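Talk notes: endings and the writers' room on Grevetti

Open with the fan letter. Over 3000 people signed it, asking for the detective to come back from the lake. Pause. Let them remember she drowned in episode two.

We had 5 endings for the finale on the wall by July. Shi, the network, liked the wedding. I liked the one with no dialogue, so you can guess how that went.

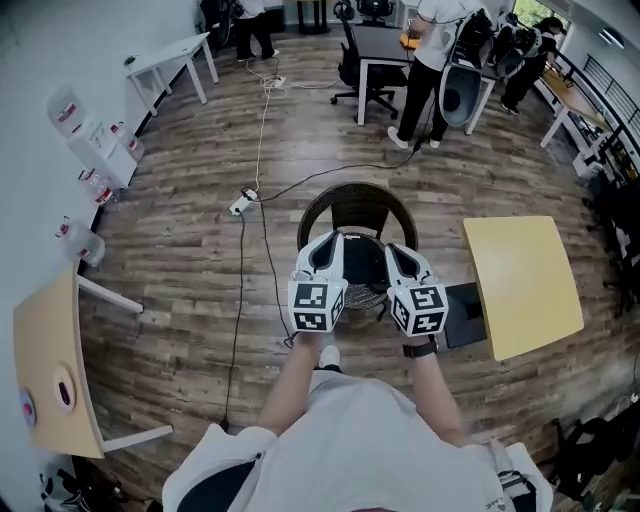 Read the cut speech from page 115 – slowly, it's terrible. Then admit I fought for it.

Last point: leave a door open only if you'd walk through it yourself. Questions after the clip.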